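미숨 생활도움 게시판 > 취미·실내활동 > 탁상 놀이

흰색 판 위에서 작은 공이 자꾸 굴러 떨어집니다. 판과 보관함을 어떻게 정리하면 좋을지 문의드립니다.

작성자: 론엑
등록일: 2021년 1월 31일
조회 388

안녕하십니까. 주민 공용실에서 탁상 놀이 모임의 물품 관리를 맡고 있습니다. 모임에서는 탁자 위에 흰색 직사각형 판을 눕혀 놓고, 작은 주황색 공을 집어 투명 플라스틱 트레이에 옮겨 담는 활동을 진행합니다. 참가 인원은 18명이며, 공은 모두 84개를 보유하고 있습니다.

활동 중 공이 판 밖으로 굴러 나가는 일이 잦아 진행이 자주 중단됩니다. 판의 가장자리에는 턱이 없습니다. 트레이는 왼쪽에 세로 방향으로 두고, 공은 한 번에 한 개씩 판 가운데 부근에 올려놓는 방식을 쓰고 있습니다.
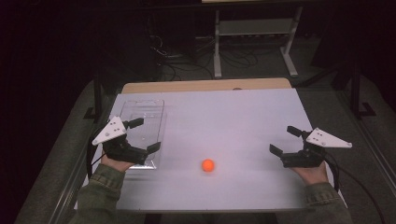 판 위의 주황색 공과 왼쪽의 투명 트레이

문의드릴 사항은 다음과 같습니다. 판에 미끄럼 방지 처리를 하는 것이 적절한지, 트레이의 위치를 바꾸는 것이 나은지, 그리고 활동을 마친 뒤 공을 어떤 용기에 보관해야 하는지 알고 싶습니다. 3월 정기 모임 전까지 배치를 확정해야 하므로 경험이 있으신 분의 의견을 부탁드립니다.

작성자: 콘드니스
채택된 글

문의하신 내용에 대하여 말씀드립니다. 우선 판의 수평을 확인하시기 바랍니다. 공을 판 중앙에 가만히 놓았을 때 매번 같은 방향으로 움직인다면 판이나 탁자가 기울어 있을 가능성이 높습니다. 탁자 다리 밑에 얇은 받침을 넣어 조정하신 후 다시 시험하십시오. 판이 휘어 있는 경우에는 뒤집어 사용하는 방법도 있습니다.

수평을 맞춘 뒤에도 공이 굴러 나간다면 판 둘레에 낮은 테두리를 두르는 것을 권장합니다. 문풍지용 스펀지 테이프를 가장자리에 붙이면 충분하며, 접착면이 남는 것이 우려될 경우 판 밑면으로 접어 고정하십시오. 판 전체에 미끄럼 방지 시트를 까는 방법은 권하지 않습니다. 흰 바탕에서는 주황색 공이 잘 구별되는데, 어두운 시트를 덮으면 그 이점이 줄어듭니다.

트레이는 현재와 같이 왼쪽에 두셔도 무방합니다. 다만 왼손을 쓰는 쪽의 동작이 트레이와 겹칠 수 있으므로, 판의 왼쪽 끝에 붙여 두고 바닥에 작은 고무 패드를 대어 밀리지 않게 하시기 바랍니다. 트레이 위치를 연필로 표시해 두면 다음 차례를 준비할 때 편리합니다.

공은 뚜껑이 있는 상자에 담아 직사광선이 닿지 않는 곳에 보관하십시오. 트레이는 공을 비운 후 마른 천으로 닦아 따로 넣어 두시기 바랍니다.

작성자: 들라미니

저희 모임에서는 판 밑에 수건을 깔아 사용하고 있습니다. 공이 떨어지는 횟수가 줄었는지는 정확히 확인하지 못하였으나 소음은 확실히 감소하였습니다. 공 보관에는 양파망을 쓰고 있습니다.

작성자: 론엑

두 분의 답변에 감사드립니다. 확인 결과 탁자의 한쪽 다리가 짧아 받침을 넣었습니다. 테두리용 스펀지 테이프는 폭을 정한 뒤 구입할 예정입니다.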